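3.2 Where the bottles go

Participants in the Sondmont households were asked to keep every cleaning product they owned for 24 days and to note where each one slept at night. Most had a cupboard for the purpose. Few used it. By the first Wednesday, products had drifted to windowsills, stair treads and, in one home, the piano.

Yazdani's earlier work in Cinstead calls this "staging" – leaving a product near a job in the hope that the job will feel watched. Our diaries support her, though the jobs seemed untroubled. Of 100 staged products, 55 were put away without having been opened.

Open baskets did better than cupboards. People described them as halfway tidy, a status they were happy to award themselves (Figure 4). 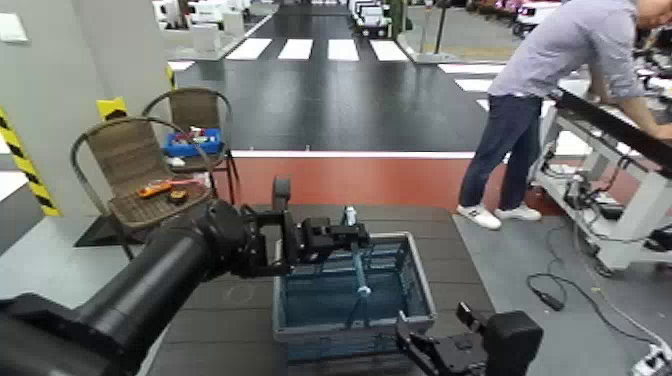 Figure 4. A blue bottle with a white cap in an open gray basket on a tabletop.

3.3 Shared homes

Golestani argues that shared homes stage less, as someone always complains. We found the complaining but no drop in staging. In Vunirlow, one household of four kept a written rota for returning products to the cupboard. The rota itself was staged, on the stairs, until February.

Print this section
E-mail this section

Related items
Dust and its defenders: notes from Ngubane
Who owns the sponge? Supplies in shared kitchens
60 cupboards revisited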